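Search this site Enter keywords Go

Print this page | E-mail to a friend

Sitting down with the washing: an afternoon with Ignacio Peñalver 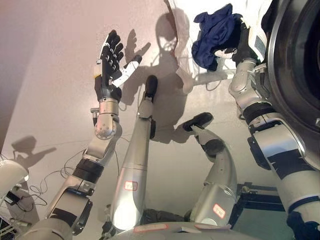
I had gone to Tisthorpe to talk about laundry, and I should say straight away that I was late, that it was raining, and that Ignacio Peñalver had already put the coffee on and taken it off again twice. He has run the wash house at the bottom of Palacios Street for 18 years, and before that he did the linen for a hotel in Rovordale with 49 bedrooms and, as he puts it, "one good machine and one that sulked".

He is a big, gentle man who talks with his sleeves rolled up, and he has strong feelings about how people load a front-loading washer. Most of us, he says, do it badly. We stand up, bend from the middle, and push everything in with both arms as if we were stuffing a cushion.

"You should be down on the floor with it," he told me. "Sit, kneel, I don't mind. The door is down there, so why are you up here? My mother sat on the floor with her legs stretched out in front of her and a heap beside her, and she put the things in one at a time. One sock, one shirt. I used to think she was slow, and then I worked in a hotel and found out what happens when you are quick."

What happens, in his telling, is a pillowcase with a red napkin inside it, and then a whole load of pillowcases the colour of tinned salmon. It happened in August, in his second week, and the housekeeper kept one of them pinned up by the ironing table until he left. He still laughs about it, though I gather he didn't at the time.

I asked him whether it really makes a difference, the one-at-a-time business, in a house with two or three people in it and nothing more valuable than school jumpers. He thought about this for a good while - long enough for a lady to come in, ask for change and go out again.

"When you have one thing in your hand, you look at it," he said. "You feel if there is a tissue in the pocket. You see the button that is going. If it's all crumpled up you give it a shake, and you see if it is inside out or not. You cannot do this with an armful. With an armful you are only moving it."

Dark things are his particular worry. Navy, he says, is the colour people get wrong more than any other. They think it is black, or they think it is blue, and they put it in with whichever heap is nearer. He would like us all to hold our navy things up by a window and then put them with the blacks, inside out, on a cool wash, with plenty of room in the drum. He shows you the room he means by putting his hand flat on top of the washing, with the thumb up, and turning it. If the hand turns easily, shut the door. If it doesn't, take a jumper out and be patient.

"And close it gently!" he added. "It is a door, it isn't a boxing match."

We got on to machines then, which I had been warned would happen. His first one at home was a Damel, bought second-hand from a man in Rovordale, and it came down the hill on a fish cart. He had it for years and he speaks of it as other people speak of a dog. It had a round door with a rubber seal, and he wiped that seal every single night with an old vest. He does the same for every machine in the wash house now, and he let me have a go at it. You run the cloth round inside the fold, starting at the bottom where the grit collects, and you would be amazed what comes out. I got two hairgrips, a bit of a bus ticket and something neither of us wanted to look at for long.

"People tell me the machine smells," he said. "The machine doesn't smell, it's the soup you have left in the rubber. Wipe it and leave the door open. If the cat gets in, you check for the cat. That's all I know, and I have been paid for it all my life."

He does know rather more than that, of course. He keeps a ledger under the counter, a proper one with a cloth spine, where he writes down everything that has been left behind and what became of it. The last entry when I looked was number 1477, a child's glove. He turned back the pages to show me number 342, which was a wedding tablecloth, left on a Thursday and collected four years later by a couple who had moved away and come back. He had washed it every spring in the meantime so that the folds wouldn't go yellow. He didn't seem to think there was anything remarkable in this, and when I said so he got up and started looking for biscuits.

Towards the end I asked what he does at home, in his own kitchen, after a day of other people's sheets. He said he does a small wash most evenings, with the wireless on, sitting on the floor as his mother did. His knees complain about the getting up but not about the sitting down. His daughter has offered to raise his washer on a plinth and he has told her he will consider it.

"I will consider it for a long time," he said.

Then the dryer at the far end began to buzz, and he went off to see to it with a basket on his hip - and I walked back up Palacios Street in the rain, feeling rather guilty about the state of my own door seal.

Print this page | E-mail to a friend

Contact us | Copyright Tisthorpe Community Pages | Back to top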